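Open day, Murkden hall — notes for the ten-minute talk

Start when the second group is in. Thank Grinura for the hall and Xinyi Xia for running the desk.

Say what they will watch: one arm, picking parts from a tray and placing them on the work surface. Mạch is the name of the control software. Reece drives, I talk. We started this project in November, so keep claims modest.

Safety first. Stay behind the yellow tape. Reece has the stop button and will use it if a child steps over. No flash during the run, please — it upsets the wrist camera.

Then the camera. It rides on the wrist, so its view changes every time the arm moves. Up close it may get only bare panel and the dark line where two panels meet. Ask the group how they would work out the arm's position from that. Wait for answers. Last time people said "the line," and that is a fair start, but one line looks much like the next.

Figures if asked: 800 practice picks, 51 missed. Don't guess at cost. Send cost questions to Tuấn Diệp.

Run the demo. If it stalls, let Reece restart it and take questions.

Finish by pointing people to the Garine table, where Diệp Hầu has the sign-up sheet for the next visit.

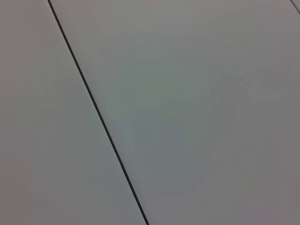
Leave time for the group to move before the third one comes in.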